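Features | News | Workshop | Archive | Subscribe

Taught by Hand

At Ditero, the robots learn from people holding the tools

December 22, 2022

The job on the day I visited Flatitz was to pick up a strap, move it across a table and put it down flat. A person can do that without looking. Ditero, which has a rented unit at the edge of town, wants a robot arm to do it too, along with the other small jobs that come up in packing and repair shops, and it has decided that the best way to get there is to have people do the job first, with the robot's own kind of hand.

The tool is a gripper with two fingers and no arm behind it. An operator holds it, closes the fingers on the item, moves it and lets go. A camera on the tool records the whole thing from just behind the fingers. One pass through a task is called a demonstration. For a new task the company wants 2000 of them before it starts training. 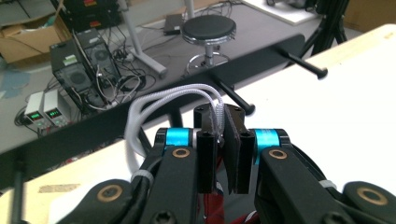 Operators work in shifts of 6 hours, with breaks, and most of them had never touched a robot before they were hired. One used to alter wedding dresses. Another came from a bakery. The training lead told me that people with robotics degrees are often worse at it to begin with, as they move the way they think a machine ought to move, in straight lines with a stop at each corner. The recordings come out stiff and so does the robot.

The first thing a new operator learns is to slow down. The second is to keep the item in view of the camera, even when that means bending the wrist in a way that feels wrong. If the camera can't see it, the robot has nothing to learn from. A bad pass is thrown out the same day. In August, when the current team was new, a lot of passes were thrown out.

The older way of doing this is remote control. The operator sits apart from the robot and steers it with a second set of controls, and the robot records its own joints as it goes. Ditero still does some of this. It gives clean data, and there is no doubt that the arm can reach wherever it was sent, but it is slow, and it needs a working robot for every operator. Lockyer, a supplier that builds control rigs for remote work, quoted the company 23 weeks for its last order. The hand tools were made in the building.
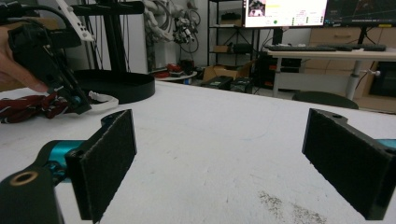
Cloth and straps are the hardest things on the list. A hard plastic part is the same shape every time it is set down. A strap isn't, and an operator may pinch it at the end on one pass and in the middle on the next. Both are fine. The trouble comes when the training software averages the two and sends the fingers somewhere in between. The team's answer has been to agree on a few habits, write them on a card and stick to them. The former dressmaker wrote most of the card.

There is also the matter of what a person can feel and a camera can't. An operator knows through the handle when the fingers have closed on something soft. The recording has only the picture and the position of the fingers. Ditero is working with Nandon, a sensor firm, on a finger that measures pressure as well, though it was not ready to show me one.
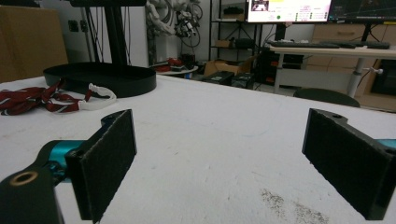

I asked to try. The tool was heavier than I expected, and after a few passes my forearm was sore. I dropped the strap twice. On my best attempt I got it down fairly flat, and the operator beside me said the pass was too fast to keep.

The company's first customer is a repair shop that wants help sorting returned goods. It plans to put one arm on one bench and leave the rest of the shop as it is. If the arm gets stuck, someone at Ditero will be able to take over by remote control, finish the job and save the recording for the next round of training.

Contact us | Copyright 2022. All rights reserved. | Back to top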